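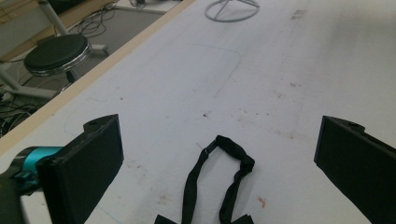

Correa negra de tela sobre la mesa.

Trucos caseros para cuidar el equipo de fotos (segunda parte)
19 de enero de 2020

En la primera parte me quedé en las tarjetas y las baterías, así que hoy toca lo más sucio: correas, bolsas, parasoles y todo eso que va rozando contra el cuello, el coche y las barras de los bares. Yo hago fotos de fiestas de pueblo y conciertos pequeños, y vuelvo a casa con cada cosa pegada...

Las correas. Las suelto de la cámara (¡siempre!) y las meto en un barreño con agua tibia y un chorrito de jabón de manos, del normal. Media hora. Luego las froto con un cepillo de dientes viejo por la zona de la nuca, donde se junta la crema solar con el sudor, y las aclaro hasta que el agua sale limpia. Nada de secadora ni de radiador. Si tienen trozos de cuero, esos no se mojan: paño apenas húmedo y un poco de crema incolora de zapatos.

Para volver a montarlas, dejad 4 centímetros de cola por detrás de la hebilla. En junio, en plenas fiestas de Floltow, se me fue soltando una que había pasado deprisa la noche anterior, y la cámara acabó colgando de un solo lado mientras yo corría detrás de los gigantes. Desde entonces le doy un par de tirones fuertes antes de salir.

Las bolsas. Aspirador con la boquilla estrecha, separadores fuera y las esquinas a conciencia, que es donde se esconde la arena. La mía es una Ziltia que tiene casi 7 años y sigue entera, aunque la cremallera grande se atascaba una barbaridad. Lo arreglé pasándole una vela blanca por los dientes, arriba y abajo. El lápiz también va bien, pero deja los dedos grises y luego lo tocas todo.

El olor a humo o a humedad se va con bicarbonato: un par de cucharadas dentro de un calcetín fino, bien anudado, y toda la noche con la bolsa cerrada. No lo echéis suelto, que yo lo hice y estuve semanas soplando polvillo blanco.

Los filtros atascados. Me lo enseñó Lærke Brynjólfsdóttir en un taller en Golden: una goma ancha, de las que traen los espárragos, alrededor del aro, y girar con la mano plana y sin apretar. Cuanto más aprietas, más se deforma el aro y peor. Con el de 80 mm no hubo manera hasta que lo dejé un rato en la nevera metido en una bolsa de cierre - y hay que esperar a que se temple antes de abrirla, o se empaña todo.

Las gomas del agarre. Cuando se ponen blanquecinas, alcohol en un bastoncillo, poca cantidad y lejos de las letras pintadas. Halfdan Baldursdóttir me escribió para decirme que usa toallitas de bebé. A mí me dejan una película pegajosa, pero probad en una esquinita y me contáis.

Para la próxima, los trípodes.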